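The Bin on the Table

Can a battered metal tub really cure a messy house?

The pitch is hard to argue with, and that always makes me nervous. You put one big open bin on a table. Everything that has no home goes in it. On Friday you empty it, and whatever you can't find a place for leaves the house. No labels, no drawer dividers, no color coding. The people at Stollanora, a secondhand shop in Irville that deals in old factory and kitchen stock, call it the one-bin week, and they will happily sell you the bin.

I have been through a lot of these systems. I have rolled my T-shirts. I have photographed the contents of my freezer. One winter I bought 20 matching jars for dry goods and learned that I own four dry goods. So I went to Irville in October with low hopes and a tape measure.

The shop is a long, cold room with a roll-up door at one end. Metal bins are stacked along one wall, nested inside one another like paper cups, and the prices are written on masking tape. A plain one runs $60. The deeper ones climb from there, and a set with a rolling stand was marked $133, a lot to ask for something that spent its first life being kicked across a concrete floor. I asked whether the wear was original. It was, I was told, and customers prefer it. I'm sure they do. Wear has been a selling point ever since somebody figured out you could charge extra for it.

What the wear does tell you is that these things hold up. Scratches on bare metal don't matter much, and you won't fret about dropping your keys in. A wicker basket snags sweaters and sheds bits of itself onto the rug. A plastic tote cracks at the corner after a couple of moves. A steel bin with a chipped, scuffed inside is already as ugly as it's going to get.

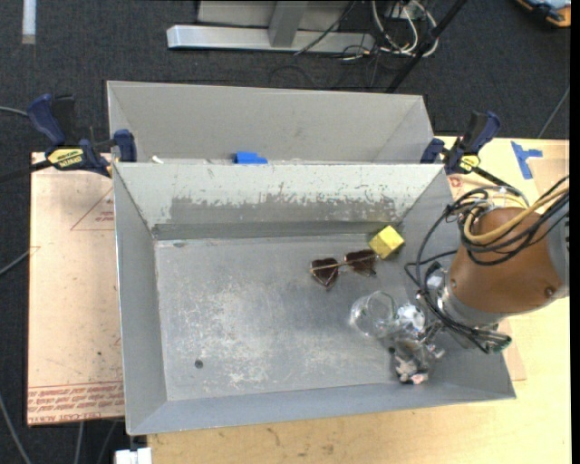 The trouble starts with what people put in them. Paper would be simple. Paper can be sorted, filed or thrown out. The stuff that defeats a household is the odd stuff: heart-shaped sunglasses with gold-colored frames, a yellow cube, a clear cup-like thing. Each is perfectly nice. None has an obvious shelf. You can't file a pair of novelty sunglasses under anything, and you aren't going to throw them away either, so they spend the year migrating from the counter to the windowsill and back.

A big bin does stop the migrating. I'll give it that. It also lets hard things slide up against soft lenses, and sloping walls send everything toward the floor of the tub, where the small items end up under the large ones. Anyone who has dug for a lip balm at the bottom of a tote bag knows how this goes.

Wisis, a newsletter with a devoted following among tidy people, claims a family handles up to 200 homeless objects a week. I couldn't find out where that figure came from, and I suspect it came from the desk of someone who sells a course. My own bin had far less in it by the end of the first week, and most of it was pens.

I should say what happened on Friday. I emptied it. It took a quarter of an hour, and I felt pleased with myself until I noticed that half the pile had gone straight back in. The second week I was stricter. The third week I forgot, and the bin turned into a place where the mail lived.

Yaman, the housewares chain out by the highway, sells a smaller version with a lid. I'd skip it. A lid means you can stop looking, and looking is the only part of this that works. With an open tub on the table you have to see your junk every time you sit down to eat.

Would I buy one again? For $60, maybe, if the table was big enough to still have dinner on. Mine isn't. The bin is in the garage now, full of extension cords, and it's very good at that.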